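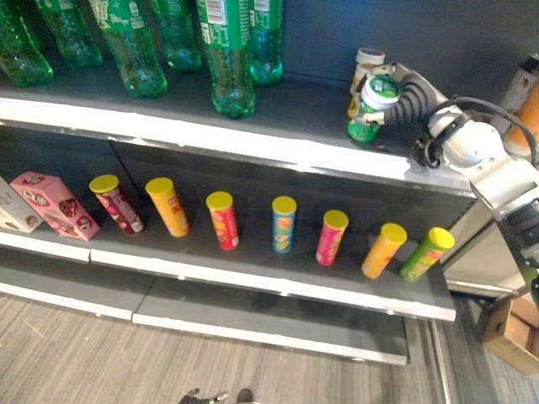

What should a first-year budget for a shelf-stocking robot include besides the robot?

Plan for end effectors, test fixtures, stock to practice on, floor preparation, software seats, operator hours, spares and freight. On a small retail pilot these lines together often come close to the price of the arm hardware, and they are the lines most often missing from the first draft.

This page goes through the budget in the order we fill it in at Stovberg. It assumes one robot, one bay of shelving and a pilot that runs through a single budget year. Prices are left out except where a number is needed to show the method. Get your own quotes.

Before you start

You will need a blank sheet with four columns: item, quantity, quote, and date the quote expires. Add a fifth column for lead time if your purchasing office releases money by quarter. Have the shelf drawings and a list of the products you expect to handle. If the product list is not settled, stop and settle it. Every later line depends on it.

Step 1. Write the task down in one paragraph

State what is picked up, from which shelf, and where it goes. Give the heaviest and lightest item, the widest and narrowest diameter, and the highest and lowest shelf to be reached. Two pages of use cases will produce a quote for a machine that covers all of them. One paragraph will produce a quote for the machine you need.

Keep rigid cylinders, boxes and soft bags as separate lines. A gripper that is quoted for all three usually costs more than two simpler ones, and the change-over time has to be paid for as well.

Step 2. Choose the hand before the arm

Payload figures on an arm data sheet are normally given at the flange. Subtract the mass of the hand, the cable and any adapter plate, then compare what remains with your heaviest item at full reach. We reject any combination that leaves a margin of less than half the item's mass.

Ask for these in writing:

Mass of the hand with cable and adapter fitted
Opening range at the fingertips
Cost and lead time of one replacement finger
Whether fingertip pads are sold separately
Cable length and minimum bend radius

The last item gets skipped. A hand cable needs slack for the wrist to turn, and the slack needs room inside the bay. If the shelf opening is tight, measure it with the arm at its worst angle, not straight on.

Step 3. Price the test bay

Buy or borrow the same shelving the site uses. A table at shelf height is cheaper and will give you results that do not carry over, mostly for lack of a panel above the product and a lip in front of it. Our bay came as a Ziltow retail unit with spare shelf edges. Order at least one spare edge per shelf.

Write the clear height between shelves on the order. Shelving suppliers quote pitch, and pitch includes the thickness of the panel.
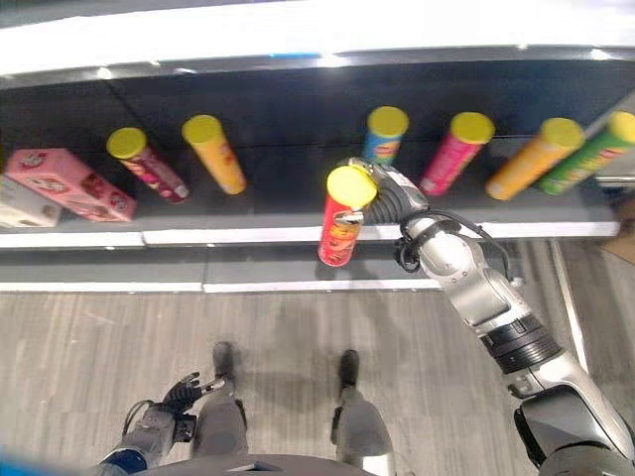

Clearance drives two other costs. A low opening forces the arm to come in flatter, which needs more floor in front of the bay, and more floor means more fenced or marked area to pay for. Work out the standing distance first and draw the operating zone around it. If the zone crosses an aisle, add the cost of closing the aisle or of working outside store hours.

Step 4. Set the consumables line

Practice stock wears out. Labels scuff, lids loosen, cardboard corners go soft, and a worn item no longer behaves like a new one. We allow 44 replacement items per month for a bay of mixed snacks and drinks. Buy from the normal retail channel in the sizes the site sells, and replace the whole set at once when you are collecting results for a report.

Add pads, tape, cleaning cloths and printed labels. We put $2000 on this line for the year and have not yet exceeded it.

Step 5. Count operator hours

Someone has to reset the shelf between runs, and this is the largest cost most plans leave out. Time a reset with a stopwatch and multiply. A 4 minute reset after every trial, at 55 trials a week, is 3 hours and 40 minutes of paid time before anyone has looked at a result. Add charging, start-up checks and log review as separate entries.

If operators are shared with another project, budget the hours anyway. Shared hours have a way of being withdrawn in the month you need them.

Step 6. Software and support

List each seat, its renewal month and what stops working if it lapses. Some control packages keep running without support and some do not. We run scheduling through Fiven, billed per robot, and keep that charge on its own line so that it is not mistaken for part of the hardware contract.

Ask whether remote diagnosis is included. Ask also who pays return freight on a failed joint — the answer differs between vendors and is often found only in the warranty annex.

Step 7. Spares and freight

Hold one complete set of fingers, one hand cable and one emergency stop unit. For imported parts, get the freight and duty quoted with the part. Şimşekoğlu handles our inbound crates and quotes battery packs separately from the rest of the shipment, so allow two lines if your machine is mobile.

Step 8. Order the purchases by lead time

Sort the sheet on the lead time column, longest first. Hands and spare joints normally come out on top, then the robot, then shelving. Release shelving early in spite of its short lead time. The bay can be assembled and measured while the rest is in transit, and an error in clear height found then costs only a new set of brackets.

Check the expiry column once a month. A quote obtained in August for a purchase in the new year will usually need to be reissued, sometimes at a different price, and purchasing will want both versions on file.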